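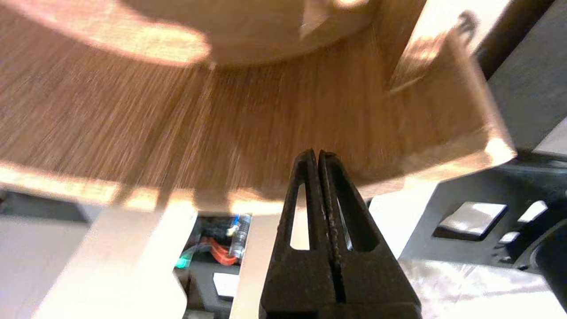 Fig. 3. Curved wood with fine grain.

4. Applying the Kallio oil

Read section 3 before you start. The wood must be clean and free of old wax.

1. Open a window and keep the room above 8 °C.
2. Shake the can for 30 seconds.
3. Put a little oil on a cotton cloth. Do not pour the oil on the wood directly.
4. Wipe along the grain. On curved parts, follow the curve in one long movement and do not stop in the middle.
5. Wait 30 minutes, then take away the extra oil with a dry cloth.

Note: Light wood becomes a little more yellow after the first coat. Please make a test on a hidden place.
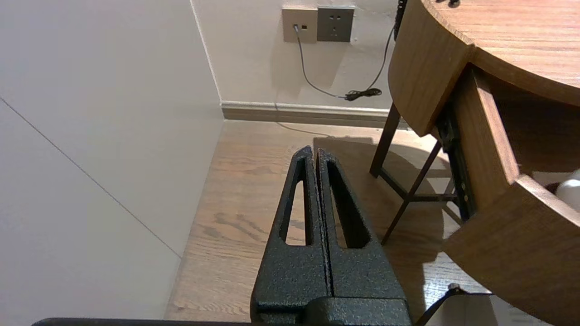
Photo: Rania Chamoun / Lorkstead

6. For floors, begin at the wall and work toward the door.
7. Let the floor dry for 8 hours before you walk on it.

CAUTION: Cloths with oil can start to burn without a flame. Put them in water immediately after use and keep them outside.

Cans sold before February have the old cap. To order the new one, give part number 3893.

Text revised 19/10/2026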